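Lellik - relevés de consommation d'eau des logements de Bitham

Version 2, mise à jour en juillet
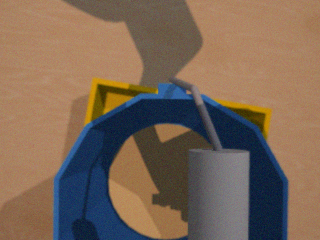 Le jeu de données contient les relevés de 112 compteurs d'eau froide, installés dans les immeubles du quartier de Noh. Chaque compteur est lu toutes les 30 minutes et les valeurs sont données en litres, sans arrondi.

Contenu des fichiers
releves.csv : identifiant du compteur, heure locale, volume cumulé
logements.csv : surface, étage, nombre d'occupants déclaré
pannes.csv : périodes où le compteur n'a pas transmis

Les trous de plus de 3 heures ne sont pas interpolés. Ils restent vides dans le fichier, et il faut les traiter avant de calculer une moyenne. Le changement d'heure n'est pas corrigé non plus - nous le ferons dans la prochaine version.

Utilisation
Les fichiers se lisent avec l'outil Jillis ou avec n'importe quel tableur. Le séparateur est le point-virgule et l'encodage est UTF-8.

Limites
Le nombre d'occupants vient d'un questionnaire et n'a pas été vérifié. Les commerces du rez-de-chaussée sont exclus.

Licence : CC BY 4.0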